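Part 2: Hanging the ceiling airer

By now you should have your laths cut and sanded (that was Part 1) and the two iron end frames painted and properly hard. Give the paint longer than you think. I hung mine on a Thursday evening with the frames still a bit tacky and I had a black stripe along a pillowcase for my trouble.

This part covers the ceiling fixings, the pulleys, the rope and the cleat. I'm working from the Vasilakis kit, the one with the single pulley, the double pulley and a coil of cotton rope, but most old-style airers go up the same way, so do carry on if yours came out of a skip or your gran's scullery.

What you need out on the table before you start

A drill and a pilot bit for the ceiling hooks, a joist finder or a thin bradawl, a pencil, a tape measure, masking tape, a spirit level, a stepladder that doesn't wobble, and somebody to hold the other end. You can do it alone but you'll swear more. And get a good-sized load of washing ready for the test at the end. Towels are best, they're heavy when wet and they show up a lopsided airer straight away.

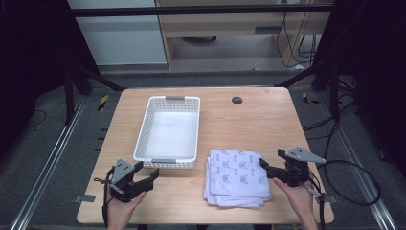
Finding the joists

1. Decide which way the airer will run. If it runs the same way as your joists, both hooks can go into one joist and life is easy. If it runs across them, each hook needs its own joist, and the gap between your end frames has to suit.

2. Go along the ceiling with the joist finder and put a bit of masking tape wherever it beeps. Then go back the other way and do it again. Mine in Barudside is an old lath and plaster ceiling and the finder beeped at practically everything, so I gave up and used the bradawl. Little holes fill in a minute.

3. Once you've hit wood, find both edges of the joist and mark the middle. The hook wants to go in the middle. An inch off and it'll split out the side on some wet November evening.

Caution: check for pipes and cables before you drill, especially under a bathroom. If you find a cable anywhere near your mark, move the airer. Please don't just drill slowly and hope.

Note: never hang an airer from plasterboard on its own, whatever the packet of fixings says. If your joists are all in the wrong place, screw a stout timber batten across two of them and fix your hooks to that. It looks fine painted the same colour as the ceiling.

Setting out the hooks

4. My laths are 2000 mm long, and I'd treat that as the limit for two frames. Any longer and they sag in the middle. I've set the frames 268 mm in from each end, which looks right to me and leaves enough sticking out for coat hangers. Measure the gap between your frames, top ring to top ring, and copy it onto the ceiling.

5. Keep well away from the wall. I left 567 mm from the wall to the centre line of the airer. My first go was much closer and every sheet rubbed on the plaster and came away chalky, so I had two lots of holes to fill instead of one.

6. Drill your pilot holes straight up and wind the hooks in. Put a screwdriver through the hook for leverage when it gets stiff. If it goes in easily by hand all the way, you've missed the joist!

7. Hang the double pulley on the hook nearest the cleat, and the single pulley on the far one. Everybody gets this backwards once. 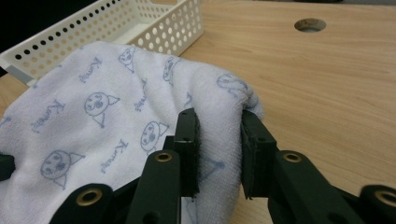

Can I dry towels and bedding on it at the same time?
I do it most weekends. Put the towels on the outer laths and fold the bedding over the middle ones, and keep the weight even between the two ends or it'll hang like a sinking ship. Spin everything twice first if your machine lets you.

Threading the rope

8. Cut nothing yet. Honest plea. I've had to buy rope twice.

9. Tie one end of the rope to the far frame with a bowline. Take it up and over the single pulley, then along the ceiling and over one wheel of the double pulley, and let it drop down on the cleat side.

10. Take the other end of the coil, tie it to the near frame, go up over the second wheel of the double pulley, and let that drop down too. What you have now is a big loop hanging on the cleat side, with both frames tied on.

11. Slide the laths through the frames if you haven't already. Get your helper to hold the airer dead level at chest height, pop the spirit level on a lath, and pull both ropes down together until they're equally tight. Tie them in one knot a bit below the double pulley. Keep the airer low when you tie it, or the knot will jam in the pulley before you can bring the thing down to reach it.

Note: new cotton rope stretches. It'll be level on the day and crooked a week on. Untie the knot, even it up, tie it again, and after that mine has stayed put. The synthetic rope from Hodetden stretches less, but I find it slippery on the cleat and it squeaks.

12. Fix the cleat to the wall where grown-ups can reach it and small children can't. On brick, use proper plugs. On a stud wall, find the stud. Wrap the rope in a figure of eight, at least three turns, then hang the spare in a neat coil over the top.

Caution: no rope should dangle in a loop within reach of a child or a pet. Shorten it or coil it up high every single time. 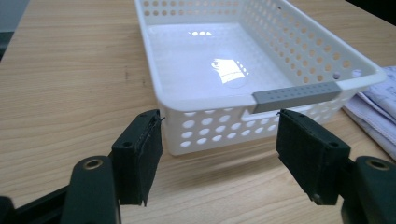

Deepak Kushwaha wrote in after trying the first version of this guide to say that he'd put his cleat directly beneath the double pulley and kept catching his elbow on the washing as he hauled it up. He moved it an arm's length along the wall and says it's much nicer to use. The rope will come down at a slight angle, which does no harm so long as it doesn't rub on the side of the pulley.

Testing it

13. Raise the airer empty, all the way up, and let it down again a few times. Listen for grinding. A drop of light oil on each pulley axle sorts most noises, but wipe off any that runs or it'll end up on your shirts.

14. Load it with dry washing first and leave it at head height for an hour. Look at the hooks. If there's a gap opening between the hook and the ceiling, take everything off and start again with that one.

15. Now do it with wet things. Load from the middle outwards, a bit on this side and a bit on that.

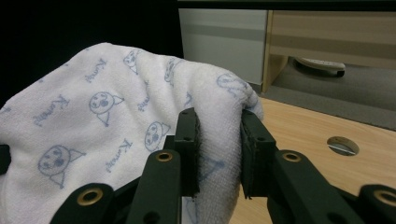 Raise it slowly, hand over hand, and keep hold until the rope is on the cleat. A full wet load is heavier than you expect and it comes down fast if you let go. If you really can't lift it comfortably, there's too much on it.

Leave a gap between it and the ceiling, too. The warm air needs somewhere to go, and with mine pulled right up tight the things on top were still damp at breakfast. A hand's width is plenty. Crack a window open if you can bear it, particularly in a kitchen, and don't hang anything over the hob.

Looking after it

Check the rope where it passes over the wheels every few months. September is when I do mine, before the heating goes on and everything starts being dried indoors. Any fluffiness on the rope there means it wants replacing. The hardware shop in Provham sells it by the metre if you can't get the Vasilakis stuff, but take an old bit with you, as it has to be the right thickness for the pulley.

Laths can be wiped down with a damp cloth. If they go rough, take them out and sand them lightly along the grain. Part 3 is about fitting the extra lath and the hanging hooks.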